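Section 4. Recording a tidy-up task with the hand-held gripper

Read section 3 first if the gripper hasn't been charged and paired. Allow 10 minutes for set-up.

4.1 What this task is for

Tidying small things into a container is one of the chores people most often ask about, and robots are still slow at it. A Clomden arm will sort blocks of one size all afternoon. Give it a mix of figurines, packaging and odd plastic parts and it drops things, or grips them in a spot that makes them hard to put down. The recordings you make at home are used to train the arm on that kind of mix. They don't make it ready to tidy a kid's room by itself, and you shouldn't promise that to anyone you show it to.

4.2 Setting out the work area

1. Choose a flat surface you can reach without leaning. A bed is fine if you lay a cloth over it and pull the cloth smooth.
2. Put down a shallow tray or box lid with raised edges. A dark tray shows up well against a pale cloth.
3. Stand an open cardboard box in one corner of the tray, flaps folded outward.
4. Place the small objects on the tray with space between them. Mix hard and glossy shapes with boxy ones.
5. Leave the rest of the room as it is. Ordinary clutter in the background is useful to the training set.

Note: Don't use anything over 700 grams. The finger pads will hold it for a moment, then slip.

4.3 Making a recording

1. Hold the gripper level above the tray with the fingers open.
2. Lower it over one object and close the fingers at the widest firm part. On a figurine that is usually the body. Avoid ears, tails and anything glued on.
3. Lift straight up until the object clears the tray edge.
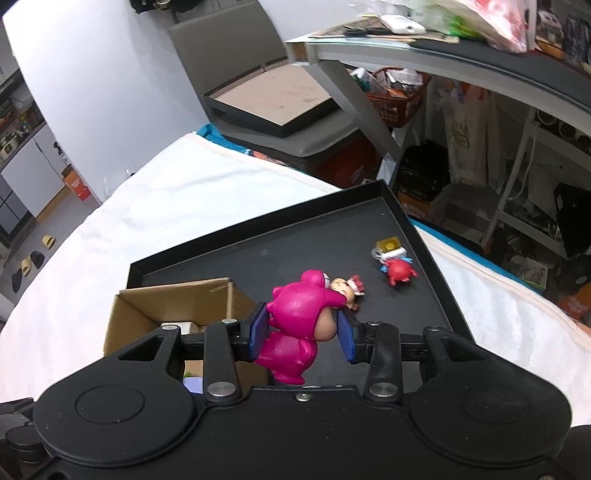 4. Pause for one full second before moving sideways. The software uses the pause to mark the end of the lift.
5. Carry the object over the box, lower it below the flaps and open the fingers. Don't drop it from height.
6. Return to the starting position and repeat until the tray is clear.

If you miss a grasp, keep recording and try again. Failed attempts and recoveries are kept, and Fosetti version 46 and later labels them for you.

Caution: Keep your free hand away from the linkage arms while the fingers are closing. The joints can pinch.

Caution: Small toys are a choking hazard. Count them back in if there are young children in the house.

4.4 What the arm can and can't do at present

Single rigid objects on a clear surface – usually fine. Two pieces touching – it often picks up both or neither. Soft toys, clear plastic and thin bags – poor results, and a person should stay in the room. Shelves and baskets under a desk are outside the supported reach.

4.5 Uploading

Connect the gripper to your home network and choose Send in the Lasach app. Uploads started before Friday noon are checked the same week. For problems with a rejected recording, write to Korkor Boateng at the Peng support desk and include the session number shown on the last screen.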